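Section 4: Loading the Stamside Hall Rack for the First Time

By now you should have an assembled rack, a level floor and one screw left over. The screw is a spare. If you have two left over, go back to Section 3 and look at the bottom rail.

This section deals with putting shoes on the rack, a job most households believe they already know how to do. The state of most hallways suggests otherwise.

4.1 Before you start

1. Leave the assembled rack standing for one night so the joints can settle. Loading it at once will not break it, but it will creak at you for a month.

2. Bring every pair in the house to one clear patch of hard floor. Every pair includes the ones under the stairs and the ones in the car.

3. Stand the shoes in pairs, toes all facing the same way. Any shoe without a partner goes in a bag by the door until the partner turns up or you lose hope.

4. Measure your widest pair across both shoes. The Stamside takes 14 pairs of ordinary width. It takes fewer if you own walking boots, and far fewer if you own wellingtons, which belong on the Nevham boot tray (sold separately, as you will have guessed).

Note: Do not sort by colour. It looks splendid for one afternoon and then somebody comes home.

4.2 Slip-ons and other soft shoes

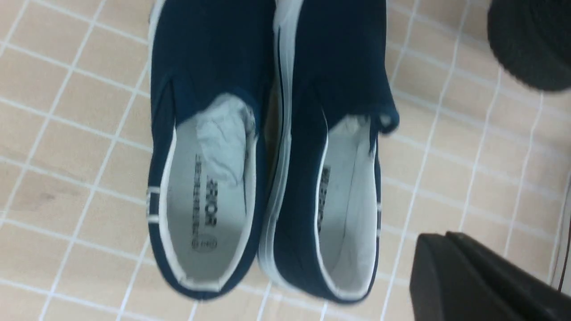 Soft shoes go on the top tier, where nothing can be dropped on them. Canvas slip-ons have very little holding them up once there is no foot inside, and a season under somebody's boots will leave them flat as an envelope. Pack the toes before you put them away. Tissue paper does the job perfectly well, crumpled and pushed forward into the toe as in the left shoe of the navy pair, with the insole left clear behind it. There is no need to buy anything shaped like a foot.

1. Take one sheet of tissue per shoe. Newspaper will also serve, though not inside anything with a pale lining unless you want to read it there later.

2. Crumple the sheet loosely and push it right up to the toe. Stop when the upper holds its own shape. If the canvas is straining, you have overdone it.

3. Set the pair side by side with the inner edges touching. This is the spacing the top tier was designed around, and it is how you get five pairs across instead of four and a grievance.

4. Slide the pair in toe first until the toes meet the back bar.

Caution: The top tier is rated for soft shoes only. It is not a shelf for parcels, helmets or the cat.

4.3 Lace-ups and trainers

Lace-ups go on the middle tier, and they need a little more work because of the laces. A trailing lace will find its way round the cross bar, and the next person in a hurry will pull the shoe, the bar and possibly the rack. We have had letters.

1. Knock the soles together outdoors. Outdoors means past the doormat.

2. Wipe the rubber edge with a damp cloth. Scuffs that stay put after two wipes are part of the shoe now.

3. Loosen the laces by a couple of rows so the shoe can be put on again without a fight.

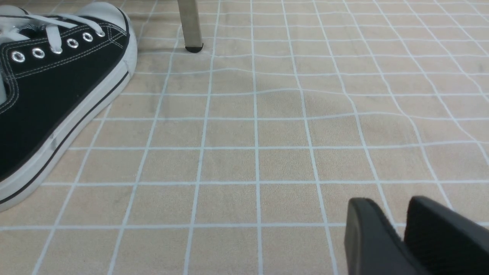
4. Tuck both lace ends down inside the shoe, beside the tongue. Do not tie them in a bow for storage. It will be a knot by morning.

5. Slide the pair in heel first. This is the opposite of the top tier, and yes, it matters - the middle bar sits lower and is meant to catch the heel.

Caution: Never put shoes away damp. The Flurkenau finish on the tiers will stand a good deal, but it will not stand a puddle, and neither will your guarantee.

4.4 Checking the load

Press down gently on each end of the rack in turn. If it rocks, take off the bottom tier, turn the adjustable foot a quarter turn and try again. Tiled floors are the usual culprits here, grout lines in particular, so try moving the rack an inch along before you blame the foot.

If it still rocks, see Fault 67 in the Yousafzai fittings booklet packed with your screws. There are not 66 faults before it. The numbering was inherited.

Continue to Section 5, Fixing to the Wall.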